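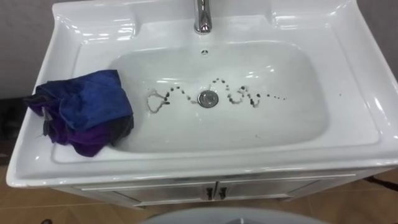 25 Dec 2023

Yes, I came in today. The building was quiet, the heating was on for once, and I wanted the washroom sink out of the way before everybody is back and using it again. Writing it all down while I still remember which thing I did when, because the November entry for the Worton basin is three lines long and useless (my own fault, I wrote it standing up with my coat on).

So, the sink. White ceramic vanity top, one piece with the basin, on the white cabinet. The marks today are a wavy line of dark spots running left to right across the bottom of the bowl, past the drain, with a pale beige ring at the left end that came out heart-shaped. Right of the drain the spots bunch up into little curved dashes that look like somebody's handwriting, and then it goes to tiny single dots. I spent far too long trying to read it. Roel thinks it says "Lee". I think it says nothing.

The dark stuff is our usual mix, batch 222: old coffee grounds, a bit of walnut stain and enough water to make it dribble. The ring is tea with milk in it, put down first and left to dry overnight. Roel Declercq did the pouring yesterday before he left, and he has a much looser wrist than I do, so the trail wanders more than in the earlier rounds. I don't mind that. Real sinks don't get dirty in straight lines, and the last few I laid down myself looked like I'd used a ruler.

What I want out of this round is an answer on the wipe order. We keep going back and forth: do you rinse first and then wipe, or wipe first and rinse what's left? Roel is a rinse man. I grew up in a wipe-first house and I'm not ready to give it up – my mother would get the grounds up with a damp cloth, shake them into the trash, and only then turn the faucet on. Her drains never clogged. Ours at the shop clogged twice in November.

Plan was one pass each way, same soil, same cloth type, same cleaner. Cleaner is the Jetoter cream, the old tub, not the new one that smells of pears. Cloths are from the Dekker bundle.

Pass one, wipe first.

Damp cloth, wrung out hard, no cleaner. Started at the right with the tiny dots and worked left toward the thick part. The small dots came up with no pressure at all. The dashes next to the drain were stubborn and smeared when I went straight across them, so I switched to picking them up with a folded corner, pinch and lift, refold, pinch and lift. Slow but clean. Grounds ended up in the cloth and not in the drain, so point to my mother. The rim around the stopper was the worst of it. There's a little gap there where the cloth won't go, and I had to wrap a corner around my fingernail.

The ring didn't care about the damp cloth one bit. Small blob of cream on it, counted off a minute by the wall clock, and then it went in four or five circles. A faint shadow stayed where the loop closes, I could only find it by putting my head down sideways near the bowl. Second dab and it was gone. Dried the whole basin after that so I could see any film. Slight haze on the left slope from the cream, rinsed it, dried again, fine.

Total time 163 seconds not counting the minute of soaking. I'm writing that separately because last time we argued for a whole lunch over whether soaking counts.

Pass two, rinse first.

Poured a new line from batch 222, as close to Roel's as I could manage, and a new tea ring which I dried with the hair dryer because I wasn't going to sit here until tomorrow. Note that this makes the comparison a bit unfair! A ring dried with hot air might hold harder or softer than one left overnight, I have no idea. Do not quote me on the ring from this pass.

Faucet on low, chased the spots with my hand. Very satisfying for the first ten seconds. Then the grounds start circling the stopper and sitting down in that same gap, and you have to lift the stopper to get them out, and then you have black sludge on your fingers which goes on the faucet, which then wants wiping too. Chrome shows everything. Bowl itself was clean faster, I'll give Roel that, but once I added the stopper and the faucet the clock said 222 seconds. Same number as the batch, pure coincidence, I checked it twice so please don't write in the margin that I copied the wrong column.

Where that leaves me:

Wipe first for anything gritty. Rinse first is probably fine for plain drips with nothing solid in them, and I'd like to try a round with just the stain and no coffee in it. I'd also like to go from the outside in to the drain next time, both sides, and see if the smearing gets any better. Going right to left in one direction meant I dragged a bit of dirty cloth over clean bowl near the end.

Other things, in no order:

The cloth that lives over the left side of the sink needs to stop living there. It's always in a heap, it never dries, and I've twice picked it up by mistake as the test cloth. I'll put a hook on the side of the cabinet. Worton part 894 is the stick-on kind and there should be some in the blue drawer.

Some faint smudges on the right side of the bowl, and a little gray mark low down on the right slope. That gray one worries me more than the coffee does. It looks like what a metal pan leaves when somebody scrapes it on ceramic. I didn't touch it with cream on either pass on purpose. Want to try the Vadarov stick on it, very lightly, but only when Roel's here, he's the one who knows how hard you can press before the glaze goes dull.

We have 22 clean cloths left in the bundle. Two used today, both in the bucket with cold water and a spoon of soda, don't throw them out, I want to see if the walnut comes out of the cotton.

Batch 222 is nearly gone and has started to smell. Next batch needs finer grounds, the big bits roll around too much.

Lights off, heating down, going home for dinner. Roel, your leftover tea is in the fridge with tape on the lid, please don't drink it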